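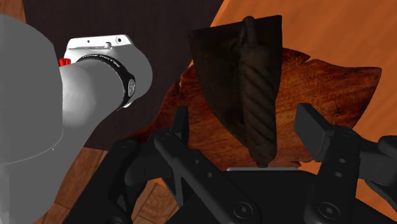
Ysaline Vidal回我说,预算表里凡是写着“先买硬件,软件后补”的,她现在一律退回去重写。先把要干的活儿在仿真里跑完,再来谈买几台臂。

我一开始不服。周四晚上吵了两个钟头,回家路上想了想,她对了一大半。剩下那一小半是这篇要说的。赶时间,写得乱,见谅。

先说钱怎么没的。去年Vindavine那个家务项目,立项第一周就下单,臂、夹爪、底座,一口气。为什么急?因为年底额度不花就收回。大家都懂。结果货到了,场地没定,桌子高度没定,连要抓什么东西都没定。机器在箱子里躺了3个月。保修可不等你开箱。

这不是哪个人蠢,是流程逼的。设备费好批,人工费难批,仿真的工时更难批——财务问,这买回来的是什么?你说是一间假厨房,几张假桌子,一堆假叉子假盘子。对方就笑。可就是这间假厨房能告诉你臂够不够得着,夹爪张开够不够宽,底座摆桌子哪一边。这些问题放到真机上问,每问一次都是钱。

Sylvain Besson的意见相反,也该记一笔。他说仿真养人的惰性,摩擦系数随便填,跑得漂漂亮亮,真机一上全歪。我同意。去年Ploltis那批抓取脚本就是这样,仿真里顺得很,上了真机,薄的东西一个都夹不起来。但他由此推出“所以直接买真机”,我不同意。仿真不准,那就花钱把它弄准,量摩擦,量重量,量夹爪指头的实际行程。这笔钱单列出来,别藏在“其他”里。

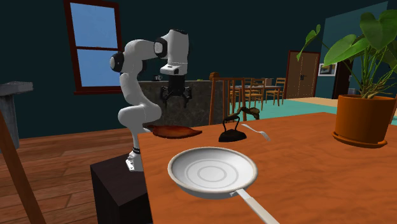

仿真里的工位:机械臂立在桌边底座上,桌面有平底锅、熨斗、叉子和盆栽。

再说物件。做预算的人眼里只有大件,臂多少钱,控制柜多少钱,小东西一句“耗材若干”带过。错了。桌上摆什么,决定你要什么夹爪,决定要不要换指头,决定后面一年的维护。一把叉子和一只熨斗对夹爪的要求差得远了去了。物件清单应该排在设备清单前面,而且要具体到尺寸重量。我们Hito那次列了40件,开会的时候有人嫌啰嗦,后来选型全靠这张表。

形状怪的要多放几件。别全挑方盒子圆杯子,那是给自己打分用的,不是给采购用的。

还有工时。我见过一份计划,采购那栏精确到螺丝,调试那栏写“两周”。两周!Tsakiris那边光是改底座位置就改了2回,每回都要重新标定,重新跑一边。我的建议是仿真先给足900个工时,跑完了再开采购会。这数是我自己按手头项目估的,你家活儿简单就往下砍,但别砍成零。

有人会说,等仿真跑完,额度早没了。对,这是真问题,我没有好办法。能想到的是把采购拆成两笔,头一笔只批仿真和物件,量具也算进去,第二笔挂着,条件写清楚:哪些任务跑通了才放款。Ysaline说她那边财务肯试。我们这边还在磨,上个月的申请被打回来,理由是“设备采购计划中未见设备”。

还有一条差点忘了,备件。夹爪的连杆、指垫,该跟主机一块儿报,别等坏了再走一遍审批。走审批的时间比换零件的时间长得多,这个我已经在的第二稿里加上了,Sylvain那边也要一份。

十月份再交一版,到时候看批不批。

最后更新:10月
打印本页 | 用电子邮件发送
联系我们 | 版权所有,转载请注明出处 | 返回顶部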